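Teach it like you would teach your nephew

2024-07-02

I have spent a good part of this spring moving a robot arm through breakfast, and I want to make the case that it is one of the most interesting jobs going. I mean the showing, the part where a person takes hold of the arm (or of a pair of handles on the other side of the room) and does the thing properly, start to finish, so that the machine has something to learn from.

There is a view, and I hear it a lot, that this is the dull end of robotics. The clever people write the learning code and the rest of us shift apples about. I think that has the whole business upside down, and I'd like to say why.

Take fruit. At Rikell, where I do my sessions, we had one task in April that read "move the fruit from the plate to the board". Nine words, and I could have argued over most of them for a week. Which fruit first? Do you lift a banana by the middle or near the stalk? Do you set an apple down and let go, or wait a moment to see whether it means to roll? A cook never answers these questions because a cook never has to ask them. The hands know. When you are showing a robot, all of that knowledge has to come out through your wrists, and you find out how much of it you had.

I did 545 demonstrations of that one task. I was bored for perhaps the first 30, and then something changed and I began to enjoy myself enormously! I started to notice my own habits. I always went in from the right. I slowed down too early over the plate and too late over the board. Once I had noticed, I could decide which of those habits were worth passing on.

A real kitchen helps, too. I am firmly against the bare white table with one cube on it. Give me a proper worktop with a toaster oven, jars, a cereal box in the corner, all the clutter of a place where somebody might make lunch. A learner that has only ever seen a bare table has learned about bare tables.
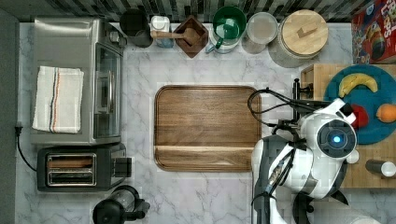 By hand or from across the room?

People in this line of work fall out over the method, so I had better say where I stand. Guiding the arm directly, with your hands on it, is lovely. You feel the weight of it and you feel where the joints don't want to go. A beginner can be giving decent demonstrations within the hour. The trouble is that you are in the way. Your sleeves are in the camera's view, your hip is against the counter, and you are using your own eyes from an angle the robot will never have.

Remote control is clumsier to begin with. My first 13 tries on the Cluria handles were dreadful, and I put a plum on the floor in most of them. But if you work only from the robot's camera, you are forced to solve the problem with what the robot has. If you can't see the far side of the orange, neither can it. You learn to move the camera for a better look before you reach, and that look becomes part of the lesson. I've come round to remote control almost entirely for this reason, though I still begin every new task with a few goes by hand, just to get the feel of it.

Leave the mistakes in

My last plea is for untidy data. The guide we were given, the Brevetti one, asks you to throw away any run with a fumble in it. I used to obey. Now I keep a separate folder of runs where I missed, backed off and tried again, and the Acheampong workshop has begun doing the same, which pleases me no end. A child who has only watched perfect pouring has no idea what to do with a wobbling jug. I see no reason a robot should be any different, and a good recovery is a hard thing to do on purpose, so save the real ones when they come.

If a lab near you is asking for people to come and do demonstrations, go. Take comfortable shoes and ask for the kitchen.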